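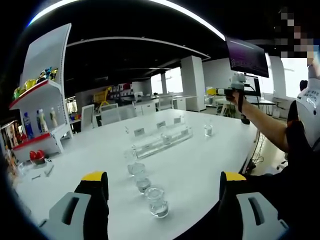
Minutes of the Robotics Club, April meeting. The meeting opened at 4:38 p.m., which the club now considers punctual. First item was glassware for the Stovano round. The rules ask for clear vessels, and clear vessels remain the club's least favorite thing to pick up. The lineup on the white table, glasses in a row leading up to the acrylic rack, was accepted as the practice layout. A motion to paint the glasses orange was made, seconded, and ruled out of order.

Demonstrations. The club has logged 147 so far this term. Of these, 38 were thrown out on review, mostly for putting the bottle back in a different slot and hoping the reviewer would be charmed. Operators are reminded to finish with the grippers open and to stop talking to the bottles.

Fusex report. The Fusex team wants slower approaches to the rack. The Nonico team wants faster ones. After 5 minutes of discussion it was agreed that both teams will do what they were already doing and compare results next month. 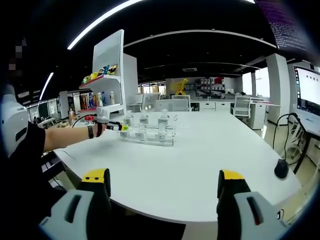

Labeled bottles in the two-tier rack, hand-held gripper alongside.

Labels. All labels must face front before a run starts. Myung, our scoring script, gives no partial credit and has no sense of humor.

Snacks. It was asked whether the snack shelf counts as club property. Tabled, for the 3rd meeting running.

Action items
Reprint the smudged rack labels.
Fusex and Nonico to share one folder and one naming scheme.
Find out who changed the Myung password, then find out what it is.
Read the Stovano rules again, all the way to the end this time.

Adjourned at 5:38 p.m. Next meeting same time, same table.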